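Looking After Your Games and Gear at Home

October 17, 2022
By Joar Nyberg

Most of the controllers that come across my bench are dirty, and that's the only thing wrong with them. Sticky buttons are nearly always soda or skin oil. Take the batteries out, dampen a cotton swab with rubbing alcohol, and run it around the edge of each button while you press the button in and out. Do the seam where the two halves of the shell meet with a wooden toothpick. Let the controller sit for 35 minutes before the batteries go back in.

Don't spray anything straight onto a controller. Spray the cloth.

Stick drift is a different problem. Try a puff of compressed air under the rubber skirt first, with the stick pushed all the way over, then turn it and do the other side. If your character still walks off alone, run the calibration tool in the system menu. After that you're looking at a new stick module. The old Clondex pads use a part that unclips. Most others need soldering, so decide how much you like the controller before you start.

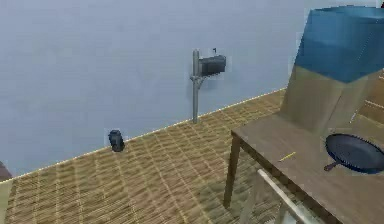 A projector is cheaper than people think if you buy it used, and for split-screen games it beats a small TV. You don't need a screen right away. Use a smooth, light wall, turn the lamps off, and live with it for a week. Pale blue-gray will do for a start, though whites come out a bit cool and you may want to warm up the color setting. Clear the wall before you judge the picture, too. A mailbox on a post standing near the middle would have to go somewhere else, or you'd be playing around it all evening. Pick the game mode in the projector's menu if it has one. Mine felt slow in Mivumon until I found that setting, and I had blamed the controller for a month.

Run the long video cable along the base of the wall and up, never across the floor where people walk. Flat clips hold better than tape, and tape leaves glue behind. Label both ends of every cable. A strip of masking tape folded over on itself is enough, and a pencil lasts longer on it than a ballpoint does.

Coil cables in loose loops the way they want to go and close them with a hook-and-loop strip. Wrapping a charging cord tight around the controller is what breaks the wire just behind the plug.
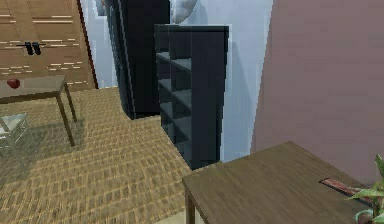

Vol. 6, No. 12

Consoles get hot, and a closed cabinet makes them hotter. Open cubbies are better, as long as the back isn't pushed flat against something else. Leave a hand's width above the vents and on both sides. Never stack one console on another, even for a weekend. If the fan gets loud in the first few minutes of play, unplug the machine and vacuum the vents from the outside with a soft brush head. Hold the brush still and let the suction do it.

Discs stand upright like books. Cartridges can lie flat, but keep them out of the sun, which yellows the plastic and lifts the labels. For a cartridge that won't load, clean the contacts with a swab and alcohol, wipe with a dry one, and try again. Please stop blowing into them - the moisture does more harm than the dust.

Cardboard boxes are the hard part. Damp warps them and a packed shelf crushes the corners. I keep mine in clear sleeves from Bimaleck with a folded piece of stiff card inside each one. Ottar Boström, who has far more boxed games than I do, puts his heaviest ones on the bottom shelf and has had less trouble with sagging boards.

Save files deserve ten minutes too. Copy them to a second card or drive before any system update. Old cartridges that save with a coin battery will lose everything when that battery dies, so write the date of the last change on a small label on the back. Rees sells the tabbed kind for 16 dollars a pack.

Headset ear pads can be wiped with mild soap on a barely damp cloth. When the covering flakes, replace the pads. Glue won't help.

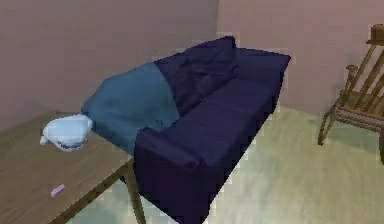 Navy three-seat sofa with a thick armrest at each end.

Dark upholstery is kind to snack stains and cruel to anything black you put down on it. Keep remotes and controllers in a shallow tray. Before you order a replacement for a lost one, pull up the seat cushions if they lift out and feel along the back with your hand.

Wireless controllers that cut out when someone sits in front of the console are usually being blocked. Raise the console to knee height or move the receiver to the front with a short extension lead. If you charge from the couch, use a cord long enough to lie slack on the floor, and unplug it when you stop playing.

Spare batteries go in a plastic case with the ends apart. I checked mine in July and threw out two that had leaked.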